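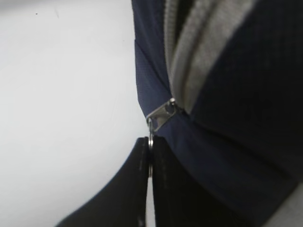

Aug 7, 2018

Zipper day again. The navy bag from the Colammont batch (tag 199 in the sample book, if anyone goes looking) is back on the white table and I've given it most of my morning, so this is going to be a long entry. Sorry in advance to whoever is reading it to find out where the seam ripper went. It's in the drawer with the chalk.

First the good stuff. I really like the ring pull! I complained about it when the Ninh hardware came in, I wanted a flat tab or a cord, and I take it back. The ring hangs nicely off the slider and it's slim enough that it doesn't bang around when you pick the bag up. With cold hands or short nails it might be another story, and I'd like to try it in December when the shop is freezing and everybody's fingers stop working. For now I'd leave it alone.

The slider itself is the shiny silver one with the beveled top. It shows fingerprints like crazy, but it looks great against the navy, and the light gray of the zipper and the piping ties the whole thing together. I had doubts about the gray when we picked it from the Mellero card (it looked kind of dishwater under the old bulbs) and now I wouldn't change it.

Now the grumbling. The slider drags a bit near one end, right where the zipper meets the seam. I think that's seam allowance creeping in behind the trim. I pressed it flat with my thumb and tried again and it went better, then I let go and it dragged again, so I'm fairly sure it's the fold and the zipper is fine. I rubbed a little candle wax on the teeth anyway. It made things smoother for a few pulls and now there's wax on my sleeve.

Things to do on the next one:

- trim the allowance closer before topstitching, and grade it so the layers don't all end at the same spot
- start the topstitching farther from the end stop
- size 100 needle, the finer one is skipping where it hits the piping
- finger press, then clip, then stitch. I keep clipping first and then wondering why it puckers

The skipping isn't terrible, you only notice if you bend the edge back and look for it. I noticed, so now I can't stop seeing it.
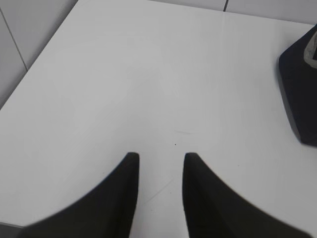

I also want to get down how I've been doing the zipper check, as the page in the Brosusix binder is from when we were making the flat pouches and it doesn't fit a boxy bag at all. With a pouch you hold the end down and pull. With this one the sides are soft, the whole bag follows your hand, and you end up testing how well you can pin a bag to a table.

What works for me: stand it up on its base, steady the fabric right next to the start of the zipper, and pull along the line of the zipper. Don't pull up and away. If you lift the ring off the face of the bag the slider tips, and then you get a catch that has nothing to do with the sewing. I fooled myself with that for over 30 minutes last week and almost unpicked a perfectly good seam. Go slow the first time, at regular speed after that, and stop when you feel anything. Mark the spot with chalk on the fabric side. Please no pen on the gray trim, it doesn't come out, ask me how I know.

Then do it all over again with something soft in the bag. An empty bag caves in along the opening and the two sides of the zipper come together at a funny angle. Put something in it and the shape comes back and it pulls a lot more like it will when a person is using it. Don't overstuff it though, because then you're forcing the zipper closed over a bulge and that's a different test (one we should probably do too, but not today).

The strap handle on the side I haven't gotten to. It loops out nicely and the gray is a good match for the piping, but I want to know how it's anchored before I hang any weight on it. The pattern sheet says 2 rows of stitching and a box, and I can only feel one row through the fabric. Could be they're sitting on top of each other. I'll open up the lining on the spare and look, I'm not cutting into this one.

Oh, and the little tab on the other side from the handle: I keep grabbing it to steady the bag when I zip, without thinking about it. So maybe that's what it's for? If customers do the same it needs to be sewn in as well as the handle is. Right now it's only caught in the seam, according to the sheet. Adding a bar tack to the list.
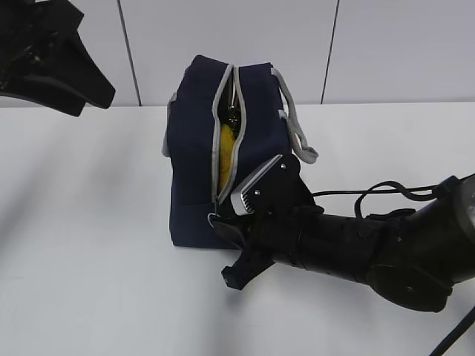
If the slider catches partway, is it better to force it through or back it up?

Back it up. Ease it the way it came, smooth the trim away from the teeth with a fingertip, and try again along the line of the zipper. Forcing it chews the edge of the trim, and after that it'll catch in the same place every time, even once the seam has been fixed. If it still sticks after the trim is smoothed out, chalk the spot and put the bag on the rework shelf.

Other bits before I forget. We're getting low on the light gray thread, there's a part spool in the tin and I think that's it. The order form for Mellero is half filled in on the clipboard, add to it if you need anything. The chalk wheel is leaking powder again so keep it off the navy fabric, it brushes out but it takes forever.

Next up is the spare bag with the trimmed allowance and the bigger needle. If the drag goes away at the end I'll call it the fold and change the pattern sheet. If it doesn't, I'll swap in a slider from the older Ninh packet and see if the feel changes any. Handle after that.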